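Shop > Work Tables > Folding Tables and Tops > Brolberg Folding Top

Brolberg Folding Top

Last updated: May

The Brolberg is a white work surface for folding shirts, towels and other flat laundry. It is sold as a top only and fits any Skurix base with a 43 inch rail. The color is a plain matte white, chosen so that dark and printed clothes are easy to see while you line up the edges.

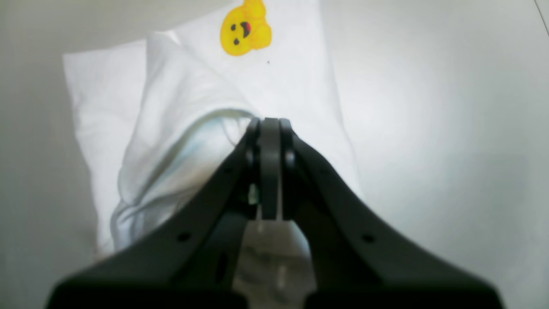
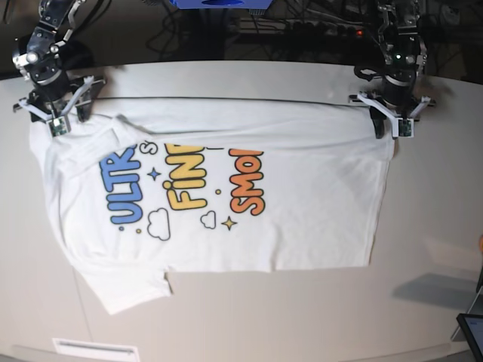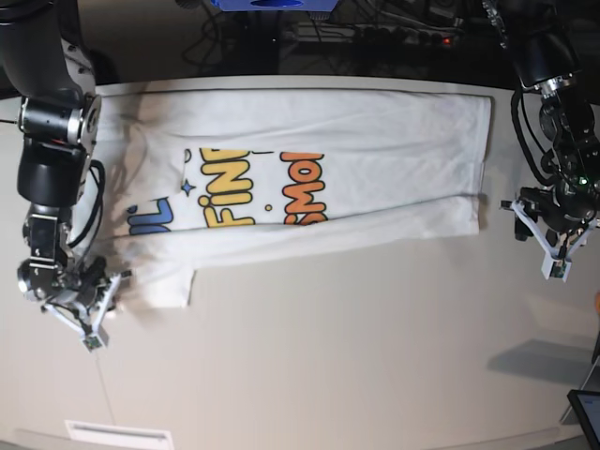
Brolberg top in white, with white cloth on the surface. The second and third views show a printed T-shirt, laid out flat and then folded lengthwise.

The surface is smooth enough that cotton slides when you pull it straight and stays where you leave it. A T-shirt can be laid out sideways with room left for the sleeves. For a lengthwise fold, bring one long side over the other, smooth from the middle toward the hem, and tuck the sleeve last. Prints can be folded inside or left showing.

Details
Depth: 21 inches
Thickness: 2 inches
Fits: Skurix bases, Plenditz wall rails (bracket sold separately)
Tested to 500 hours of daily shop use

Care
Wipe with a damp cloth and mild soap. Do not use scouring pads. Do not iron directly on the top. Lint shows less on white than on our gray top, but dust from dark towels should be brushed off before you fold light clothes.

Ordering
Tops ship flat with screws and a hex key. The base is not included. If you already own the older Tsai frame, order the adapter strip at the same time, as the screw holes do not line up without it. Returns are accepted on unused tops in the original carton.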